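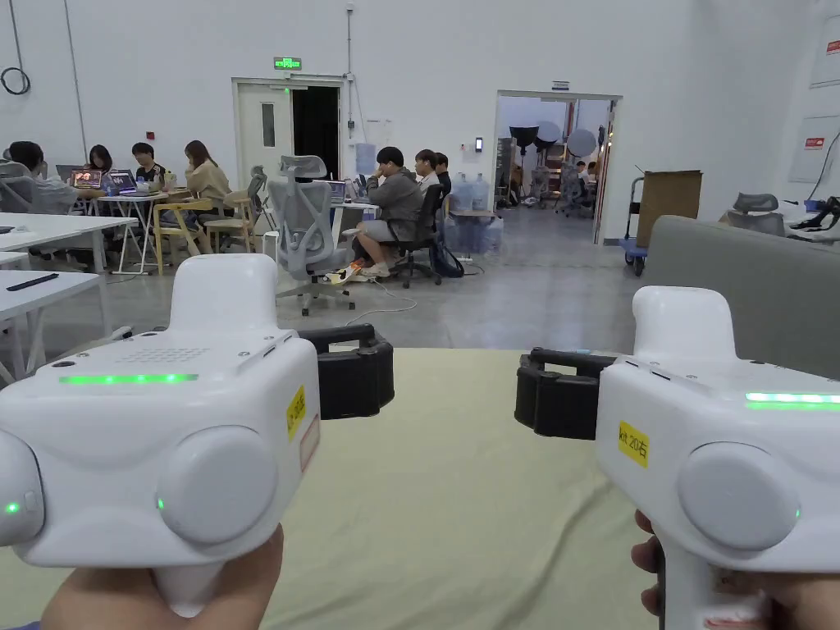 Slide 1. Kit 20, green lights on both sides

Green means go, right?
Notes for the Grusau talk, 30 minutes including questions

Leave slide 1 up while people find seats. Don't start talking over the door noise like I did last time.

Opening

Hi everybody. I look after the handheld grippers at Melelum, so I'm the person you come and find when one of them does something weird. Today I want to tell you about a fault that cost us 400 recordings, and the annoying part is that the kit looked perfectly happy the whole time. Look at those lights! I'd have picked that pair up and gone straight to work too. (I did, more than once.)

Point at the yellow label on the right one. Say "kit 20" out loud, the back row can't read it. The character after the number says right.

Ask for hands: who has trusted a green light this week? Wait for the laugh, if there is one.

What the job is

Keep this short, most of the room does the same work. You hold one gripper in each hand, you do an ordinary chore with the jaws, and the kit records what you did so a robot can learn it later. For us in April it was mostly cloth. Pick up, fold, put down, do it again. What matters for this talk is one number, the jaw opening, how far apart the two fingers are at any moment. If that number is wrong, the robot learns to close on air, or to squeeze when it ought to let go.

How we found out

We didn't find out from the grippers. We found out from Basby, our playback tool, which draws a little line for the jaw opening under the video. I was going through cloth clips with a sandwich in one hand, only half watching, and I saw the fingers close on a cloth while the line stayed flat. I figured Basby was lagging, so I restarted it and got the same flat line. Then I blamed my laptop. Then I blamed the network, bless it, which had nothing to do with anything.

It took me until the afternoon to open a clip from a different kit. That line went up and down like it should. So okay, it was kit 20, right hand only.

(Pause here. Drink water. I go too fast in this part.)

What was broken

Inside the handle there's a small sensor that turns when the jaws move. On the right gripper of kit 20 its collar had worked loose on the shaft. The jaws moved fine, your hand felt nothing odd, and the sensor mostly sat still. Sometimes the collar would grab again for a minute, so you'd get a few good clips in a row and then a run of bad ones. That's the bit that really hurt us, I think. If it had died completely we'd have caught it on the first playback.

And the light? The light was telling the truth. It goes green when the battery is good and the gripper is talking to its partner. That's all it was ever wired to mean. We all read it as "everything works" and I'm the one who wrote that on the start card, so that's on me.

Somebody will ask whether the operators should have noticed. No. Say it plainly and move on. You can't see a sensor from the outside, and they were looking at the cloth.

What we could save

Of the 400 clips we kept 92. I'd hoped for more. We tried working the jaw opening back out from the video, and when both fingertips are in plain view, that goes pretty well. The next slide is the sort of view I mean, with both tips up where you can find them. Deep folds are harder. The cloth bunches up between the fingers and I'd end up guessing, and I didn't want guesses going into training. So the rest got binned, and yes, people were grumpy, and I brought cookies.

Click to slide 2. Let them look for a few seconds before talking about the cloth between the fingers.
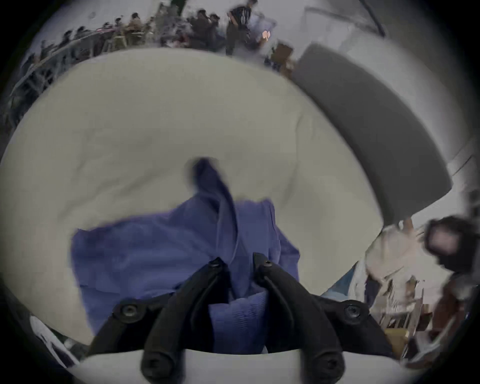
Slide 2. Jaws closed on a cloth, seen from the gripper

What we changed

The start check is different now. Before the first clip you open the jaws all the way, close them all the way, twice, with each hand, and Basby has to show you two bumps for each side. No bumps, no recording. It takes 30 seconds, and people complained for maybe a day.

We also repeat it after every break. Kit 20 could pass in the morning and slip later on, so one check at the start of a shift wouldn't have caught all of it.

The collars come from Janssen, and they've been nice about this. We asked for a flat on the shaft so the collar has something to bite. The first ones are on my bench. I can't tell you yet how they hold up, and if someone asks, just say that.

And the start card now says "green = battery and link." I wanted to change the light itself, with a different color when the sensor hasn't moved in a while. It's on the list. It's been on the list for a while.

Things I still don't like

The check tells you the sensor works at that moment. It can still slip ten clips later. I'd love a warning that fires when the fingers clearly move and the number doesn't, but that means watching the video live, and the laptops we use get hot enough already.

If there's time, tell the one about swapping the left and right labels. If there isn't, skip straight to questions and leave slide 2 up.

Bring: the loose collar in its little bag, spare clicker batteries, a printed start card to pass around.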